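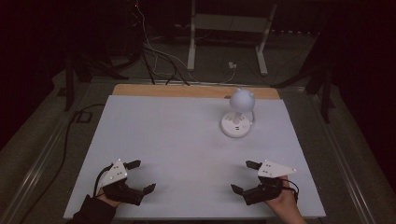 Lockwood 40 Interview Recording Set
For police departments, sheriff's offices and defense investigators

Price: $1,295 per set, shipping included
Item number: 801

We have been selling recording equipment to law enforcement and to small law offices for a good many years now, and if there is one phone call we get more than any other, it's the one from a sergeant or an investigator who has just come out of a suppression hearing. The judge wanted to hear exactly what was said and when, and the recording had a hum through it, or it started four minutes after the warnings were read. The Lockwood 40 was put together with those calls in mind, and we're very fond of it.

The set records sound from two microphones onto separate tracks, so the officer and the person being interviewed can be heard apart from each other when they talk over one another (and they do!). The time and date are written into the file as it records. When you press stop, the recorder closes the file and locks it, and any copy you make afterward carries a matching check code, so whoever is testifying can say with confidence that the copy played in court matches the one made in the room.

What comes in the set
Recorder with 400 hours of storage
Two tabletop microphones with 12-foot cables
Foot pedal for transcription
Power supply and spare battery
Hard carrying case with a lock and two keys
Printed guide, plus a one-page card for the interview room wall

A word about the pre-record feature, which people ask us about a lot. With it switched on, the recorder always holds the last two minutes of sound, and adds them to the front of the file when you press the red button. Some agencies love this and some have been told by their prosecutor to leave it off, especially in states where everyone in the room has to agree to being recorded. We ship it switched off. Please talk to your own legal adviser before turning it on, and put whatever you decide in your written policy.

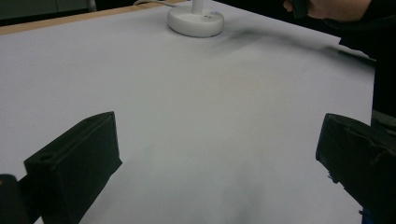 Pale work surface with a tan wooden edge.

Setup takes ten minutes or so the first time. Set the microphones a couple of feet apart, keep them away from air vents, and do a short test with the door closed. Wendy Parsons on our support desk is happy to listen to a test clip and tell you what she would move.

What customers tell us
"We had three different recorders in three rooms before this. The transcripts come back so much cleaner now, and our typist has stopped sending me notes." Satish D'Souza, investigator

"I wish the case were a little lighter, but I have no complaints about the sound." Jade Crabtree, defense attorney

Warranty and returns
Two years on the recorder, one year on cables, microphones and the pedal. You may return the set within 30 days if it doesn't suit your rooms. Agencies can order by purchase order; please mark it to the attention of Natalie Ashworth.

The Fesunix wall mount and extra microphones are sold separately.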